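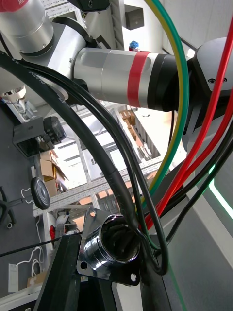 OPEN DAY / YOUR QUESTIONS

Robot Open Day at Stodora: Frequently Asked Questions

The next open day is in September, and the questions have already started coming in, so we've put the usual ones on a single page. Most of the answers come from Kelly Dawber and Hideaki Maruyama, who run the demonstration table. If you were here last time, welcome back! There's more to see this year and the coffee is better.

What will I see?

Two robot arms working across a table from each other on wiring and circuit boards. We like this job for visitors because you already know it from home. Anyone who has ever fished for a plug behind a TV understands right away why it's hard. You'll also see plenty of cable, a few shelves of parts and people bent over laptops. It's a working lab and we leave it looking like one.

How long does a visit take?

Plan on 40 minutes. The first part is a short talk by the door, then you go to the table and stay there for the rest. People tend to hang around afterward with questions, which we love, and if the next group isn't waiting you're welcome to stay on.

Why use two arms? Couldn't one do it?

For some jobs, sure. But think about a connector on a loose wire. You need one hand to hold this half and another to bring up that half, and neither half will sit still if you let go. With two arms you can work in the air above the board and never need a clamp. Kiri Hinds gives a great little talk on this using a pair of oven mitts. Try joining two plugs with the mitts on and you'll have a lot more respect for the machines (and for your own fingertips!).

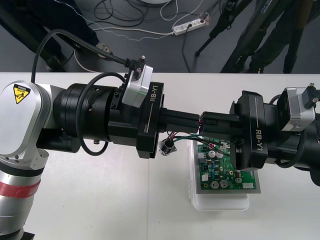 Two grippers at a wire connector, over the circuit board.

Why is there so much cable on the arms?

Almost everybody asks this one. Power has to get out to the far end of the arm and signals have to get back, and all of it has to bend when the arm bends. A cable that's too short pulls tight at full reach. One that's too long swings around and catches on things. So you get those big lazy loops, and a fair amount of Hideaki's week goes into moving a loop a little to the left. Ask him about it if you have time to spare.

Are the robots doing it by themselves?

It depends on which session you come to. Some runs are guided by a person and some run from a program called Remine, which we've been building here. Whoever is at the table will tell you which kind you're watching before it starts. Please ask if they forget!

Does it ever go wrong?

Oh yes. Connectors get dropped, wires slip, an arm stops partway and waits for help. We don't hide those runs from visitors, and a lot of people say they learned more from a bad one than from a smooth one. Ekrem Bayram keeps a notebook of failed attempts, with sketches. It passed 1000 entries in the spring and he'll happily show you his favorites.

How close can I get?

There's a line of tape on the floor, and you'll have a good view from behind it. When the arms are powered down, we invite small groups to step over and look at the joints and the fingers up close. Please don't touch the cables, even then.

Can I bring children?

Please do. Kids ask the best questions we get all day. Under-12s need an adult with them the whole time. There's a side table where they can plug and unplug old connectors by hand, and it's usually the adults we have to pull away from it.

What should I wear?

Flat, closed shoes. Tie back long hair and tuck in scarves or lanyards if you plan to step over the tape. The room is kept cool, so bring a sweater.

Can I take pictures?

Yes, of the robots and the table, without flash. Check with people before you take theirs, and leave the computer screens out of it.

What is Kombo? It's on the program.

Kombo is our late-afternoon session, where visitors vote on the next task from a short list and we give it a try. No rehearsal! Last year's group picked the hardest one on the list, naturally.

Do I need to book?

Yes. Entry is free, but each group is limited to 40 people. Gunhild Holst handles the bookings and will write back with your time slot. If your plans change, let her know so someone on the waiting list can have the spot.

How do I get there?

We're in the Gellach building, second entrance, up the ramp. There's an elevator just inside on the right. Parking out front fills up early, so use the lot behind the building and follow the yellow signs.

Page last updated 10 May 2018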